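Posted 23rd September by the Bendport desk
212 shares | 8 comments

We use cookies to keep this site running and to remember your settings. Accept / Manage

I had been meaning to talk to Anderson Sampaio about trays for ages. Yes, trays! He has been helping people in Bendport get their work tables under control for years, first as a favor to friends and then as a proper little business called Paiva, and whenever I mention my own messy desk to someone in town, his name comes up.

So I went over with a notebook and a bag of pastries, and we sat down at his kitchen counter (which was, I'm sorry to say, spotless).

I asked him where he starts when someone calls him in. I was expecting a speech about throwing things out.

"No, I don't throw out anything on the first day," he said. "I bring one tray. I put it in the middle of the table and I ask, what are you doing right now? Whatever you need for that goes by the tray or in it. The rest can wait on a chair."

Just one tray? He laughed at me.

"People always want more. They buy eight of them before I get there, all different sizes, and then the trays are the mess. Start with one and use it for a week."

He likes a plain rectangle, nothing with handles that stick up, and he'd pick a color you can find quickly. He has strong feelings about that last part. A tray that matches the table too closely will get things stacked on top of it, he told me, and he has seen it happen with a very expensive gray one.
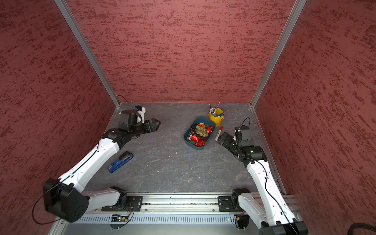 The middle of the table was the bit I kept pushing him on. I've always shoved my trays to the back against the wall, where they fill up with receipts and pens that don't write. Anderson shook his head before I'd even finished the sentence.

"At the back it becomes a shelf. You stop seeing it. In the middle you have to deal with it, you reach for it from the left, you reach for it from the right, and if it's full it annoys you. I want it to annoy you."

I told him I found that a bit harsh, and he passed me another pastry.

We got onto surfaces next, and he got really animated here. He's a fan of dark table tops, slate-looking ones especially, and he couldn't care less about scuffs. His own first workbench cost him 45 dollars secondhand and he kept it through two moves. "A customer told me she wouldn't work at her table because she'd scratched it. It's a table! It's supposed to have work on it."

Then there was the big job, the one everybody in town asks him about. Trumuretti, the button and ribbon shop, was moving to a smaller place and had 4000 little packets to sort. He did it with two helpers and (of course) one tray per table.

"We emptied the tray every time before we filled it again. That was the only rule. Somebody wanted to keep a few leftovers in the corner of theirs and I said no, please, finish it."

How long did it take? Longer than he'd promised, he admitted, and he still feels bad about it. They ate a lot of sandwiches.

He's running a workshop in October over at Flilel, and he'd like people to bring the contents of their worst drawer in a bag. I asked if I could bring two bags. He said to bring one, and come back for the other.

When I got home I cleared off my desk, found a tray under the laundry and set it down right in the center. By dinner it had a stapler, my keys and half a pastry in it, so I've emptied it and I'm trying again tomorrow.

Get our newsletter: local stories in your inbox. Enter your email address to sign up.

8 comments | Leave a reply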